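Inspection Checklist: Hand-Held Gripper Pair, Bead and Trinket Sorting Set-Up
Site: Cantero
Unit: Pallero pair, left and right tools
Inspected by: King-fai Sin
Date: 2022-09-07
Form revision: 19

Scope

This checklist covers the two hand-held gripper tools used for picking up small items from a table top. It is to be completed before each block of work and after any change of pads, screws or jaws. Items marked "Comment" require a written remark even where the result is a pass. The cameras and the recording computer are checked separately and are not covered by this form.

The tools are to be inspected at the place of use. A tool that has been checked on the bench and then carried to another room must be checked again for Sections 2 and 3.

Section 1. Body and handle

1.1 Handle free of cracks and sharp edges, both tools.
Result: Pass

1.2 Trigger returns fully when released.
Result: Pass, with comment
Comment: The right-hand trigger returns more slowly than the left. It remains within the limit. The pivot was cleaned with a dry cloth. No oil was applied, in line with the standing instruction for this model.

1.3 Asset label present and legible.
Result: Fail, corrected
Comment: The label on the left tool had worn away at one corner. A new label was printed and fixed to the underside of the handle. Number 117 is retained.

Section 2. Fingers and fixings

2.1 Fingers straight and matched when viewed from the operator's side.
Result: Pass

2.2 All visible screws seated. No head standing proud of the arm.
Result: Pass, with comment
Comment: Each screw was tried by hand with the short driver. One outer screw on the right tool accepted a slight further turn. The inspector asks that the outer screws be tried first at the next inspection, as they are easily passed over when attention is on the pads.

2.3 No play between finger and mounting.
Result: Pass

2.4 Fingers open and close without contact with the housing.
Result: Pass
Comment: Checked through full travel five times on each tool.

Section 3. Grip pads

3.1 Pads fully bonded along all edges.
Result: Pass

3.2 Pad texture intact and free of grease, fluff and adhesive residue.
Result: Pass, with comment
Comment: Fluff was removed from the left tool's pads with the soft brush. Solvent wipes must not be used on the pads. Operators are reminded that hand cream transfers to the pads and should be washed off before work begins.

3.3 Pads meet evenly when closed on a strip of paper.
Result: Pass
Comment: Paper held at the tip and at the heel on both tools.

3.4 Cycle count since last pad change is below the limit of 400.
Result: Pass
Comment: Count stands at 194. Spare pads are held in the Ginaletti drawer. One full set remains and a further set should be ordered in September.

Section 4. Work area

4.1 Table stable and cloth lying flat within reach of both tools.
Result: Pass
Comment: The cloth is to be smoothed again whenever the items are laid out afresh. A fold under a bead strand may be gripped together with the strand and pull the remaining items towards the operator.

4.2 Items suitable for the pads. No exposed pins, open hooks or broken glass.
Result: Pass, with comment
Comment: Every strand and charm was examined by hand before use. Fittings with a rough edge are to be set aside and shown to the supervisor.

4.3 Working light adequate at the table surface.
Result: Pass
Comment: The operator is to stand or sit so that the shadow of the tool does not hide the item being approached. Some shadow between the fingers is accepted.

4.4 Floor clear on the operator's side of the table.
Result: Pass

Section 5. Functional check with beads

5.1 Left tool lifts a bead bracelet clear of the cloth.
Result: Pass

5.2 Right tool can be brought to the items with fingers open and without touching the left tool.
Result: Pass

5.3 Item is held without visible damage to beads or thread.
Result: Pass, with comment
Comment: The bracelet was examined after the lift. The pads had left no mark on the beads. The thread should be examined again at the end of the block.
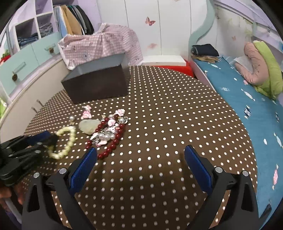 Items 5.1 and 5.2: left tool holding the pearl bracelet, right tool open over the polka-dot cloth.

5.4 Single small item can be picked up and set down within the marked tolerance.
Result: Pass, with comment
Comment: Tried with a loose bead and with a flat charm. The loose bead was dropped once on the first attempt and held on the next three. The operator had closed the fingers before the pads were level with the bead. Guidance was given and no adjustment was made to the tool.

5.5 Long strand can be lifted without dragging neighbouring items.
Result: Not accepted, repeat required
Comment: The strand caught on a charm and moved it. The fault lies with the layout of the items and not with the gripper. Strands are to be laid with one end free of the pile before this item is repeated. The result must be entered on a fresh sheet and attached to this form.

Section 6. Storage and close-down

6.1 Tools wiped, fingers left open, and placed in the Jisadent case with pads facing away from the lid.
Result: Pass

6.2 Small items returned to their container and the cloth shaken out before folding.
Result: To be completed at close-down

6.3 Fault log updated.
Result: Pass
Comment: Entries made for 1.2 and 1.3. The entry for the slow trigger is to stay open until the next inspection.

Outstanding actions

Item 1.2: Watch the right-hand trigger. If the return slows further, withdraw the tool and fit the spare spring.
Item 3.4: Order one set of pads.
Item 5.5: Repeat with revised layout before the next block of work.

Overall result: Both tools released for use, subject to the repeat of item 5.5.

Signed: King-fai Sin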